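制裁名单上的公司，个人汇款还能不能过？急

发帖：南窗听雨
3/21/21

各位好，问个事。新闻里一直在说美国对伊朗的制裁要不要松，看得头大。我这边的情况：在迪拜一家叫Hurmont的贸易公司做过半年，还欠我540美元尾款。现在说他们的母公司Sollesmont可能被列进去了，也可能没有，网上两种说法都有。

想问：
1、怎么查到底在不在名单上
2、要是在，这钱是不是就没了
3、国内银行收这种款会不会冻我的卡

金额不大，但是也不想白干。周一要给对方回话，谢谢了

Ghassan Farah
中文打字慢，见谅。
名单是公开的，美国财政部OFAC网站有搜索页，直接输公司英文名。拼法多试几种，阿拉伯文、波斯文转过来经常不一样。子公司名字不在上面不代表没事，被制裁的一方持股到了一半或以上，子公司一样算。所以Hurmont和Sollesmont两个都要查，还要看股东。
钱的问题：走美元基本都要经过美国的代理行，命中了就是冻结，冻了要申请许可证才能拿，很慢。没命中也可能被退回来，银行怕麻烦。
建议先别催着打款，叫对方把营业执照和股权结构发你。合同、工资单留好。换币种换渠道去绕，这个不要做，540块不值得。
我以前在Aguirre做单证，见过一笔货款卡了11个星期，最后查出来只是重名。所以也别先吓自己。

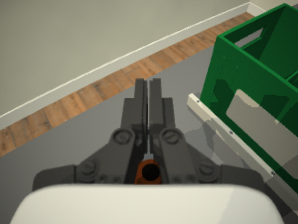
两指夹爪，渲染图

卡的事我不确定，各家银行不一样，打电话问国际业务那边，别问普通客服，他们不知到。

老槐树下
没那么严重吧，我收过500美元的，迪拜过来，三天到帐，啥也没问。当然那家不在名单上。
再说新闻天天喊，真松真紧还得看谈判，现在两边都说对方先动，等着吧。

小马过河2号
同意二楼说的别绕。补一句，有人会推荐你走Prutora这种代收，手续费收100，出了事找不到人。别碰。
楼主查到结果回来说一声，我也有一笔类似的挂着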